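Sidirau Multi-Clip Hanger, Cream

I started selling this hanger in the shop after using one at home for two winters, and it's still the thing I get the most emails about. It's a big plastic hanger with a curved hook on top, a rail with short rungs, and clips for the small stuff. You can load it up with knits and hang the whole lot in one go, which makes me happier than it probably should!

I mostly use mine for sweaters, socks, and whatever odd bits come out of the wool wash. My friend Thư Lý swears by hers for baby clothes (she has the Prandelow one too, and says the Sidirau is easier to grab with one hand). I haven't tried it with heavy coats and I wouldn't. Jeans are pushing it.

The cream color is the only one we carry right now. Gulska makes a gray one that people ask me for, but I found the clips stiff, and my thumbs were sore by the end of a basket.

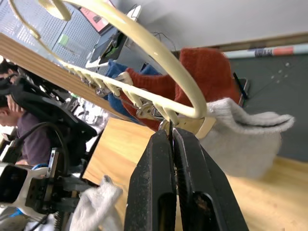
How I load it

Knits go on first. A ribbed sweater like the rust-red one is bulky, so I give it plenty of room and let a sleeve drape through the rungs if it wants to. Blue knit next to it, folded over, fine. Then the little light gray pieces go at the ends, wherever there's a clip free. Squeeze the water out in a towel before any of it goes up, please, or you'll have a puddle and a stretched sweater.

If the hanger tips to one side, move the heaviest piece closer to the hook. Kha Đặng in our packing room hangs hers on the shower rail and turns it around before bed.

Ordering

Item number 864. Ships flat in a cardboard sleeve, and orders go out within 2 working days. You get 7 spare clips in the bag, so hang on to them! Our last batch was more than 200 hangers and they were gone by June, so if the button says "sold out," put your email in the box and I'll write when the next lot is in.

Returns are fine if it hasn't been used. Just keep the sleeve.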